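Stikoswood hall is ours till the autumn, and the Saturday repair table is back

Well, I can finally tell you all something cheerful. The lease on Stikoswood hall has been extended, the roof people have been and gone, and the repair table starts up again on Sat 4 August at the usual time of ten in the morning. I've been sitting on this news for a week and it has nearly killed me!

For those who missed the whole saga, we had to stop back in June when the rain came through above the stage. It got into the cupboard where the spare chairs live and, much worse, into the box with all our plugs and fuses. I was there the morning Jean Geddes opened that box and I won't repeat what she said. The landlords, MacAulay, sent somebody out the same afternoon (credit where it's due) and then it all went quiet, and I'll admit I thought that was the end of us.

Anyway, it wasn't. Lachlan Drummond kept ringing them, politely, every Monday, and in the end they agreed to do the roof and let us stay on at the same rent. I asked him how he'd managed it and he just shrugged and said he'd been nice to the woman on the phone. The new gutter is a rather loud shade of green, which has caused more discussion in the village than the leak ever did.

I went through the old sign-in book while we were shut and we've had 411 things brought in since we began. Toasters mostly, and lamps, and a truly heroic number of hair dryers. There was also a musical cake stand that I still think about. It played the first half of a waltz and then buzzed. Yurii Holovko got it going in the end and its owner burst into tears, so that was a good day.

Not everything gets mended, mind. Some things come in with the casing glued shut, and there's only so much you can do with a butter knife and a strong cup of tea. Cameron Cowie has a speech about glued casings, and if you've got half an hour to spare you should ask him for it. He's also been trying to track down a cheap supply of the little belts that go in cassette players, because people have started bringing those in again. My own has been in the loft for years and I'm dying to know if it'll run.

What's changed

We've gone from one table to three, so the queue shouldn't go out of the door any more. Sewing has its own spot by the window now, where the light's better, and Shona Yule will be there with her machine and a tin of odd buttons. She'll do hems, zips and pockets but she has asked me to say no curtains, please, not after last time. Bikes are outside if it's dry and in the porch if it isn't.

The small electrical things are still my favourite to watch, I could stand there all day. Chargers, radios, all those little black cases with the coloured wires spilling out once the lid's off. 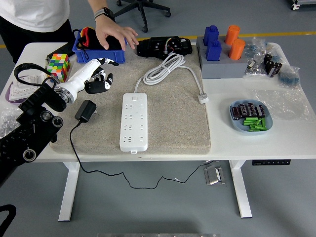

What to bring

Bring the thing itself, obviously, and its lead and plug if it has one. You'd be amazed how many people leave the lead at home (I've done it myself, with a lamp, and had to walk all the way back up the hill). If you've still got the instructions then stick those in the bag as well. One item each to begin with, and if it's quiet you can go round again.

Please don't bring microwaves. We can't open them up safely and we've got nowhere to put them when people don't come back.

It's free, as it always was. There's a jar by the door if you'd like to put something in towards solder and thread, and we're still £100 short of replacing what got soaked in the cupboard, so every coin helps. Tea's 50p and Jean's doing her ginger cake, which went in 12 minutes flat the last time she made it. I had two slices and I'm not sorry.

If you fancy helping, we could do with a couple more hands for the sign-in desk between ten and one. You don't need to know one end of a screwdriver from the other, I certainly don't! Just turn up, or give Lachlan a shout if you see him out with the dog.

See you on the Saturday. I'll be the one with the cassette player.

Recent items
Bus 13 timetable: the evening runs are back
Lost and found from the school fair
Footpath behind the church open again
Plant swap moved to the car park
Who painted the gutter green?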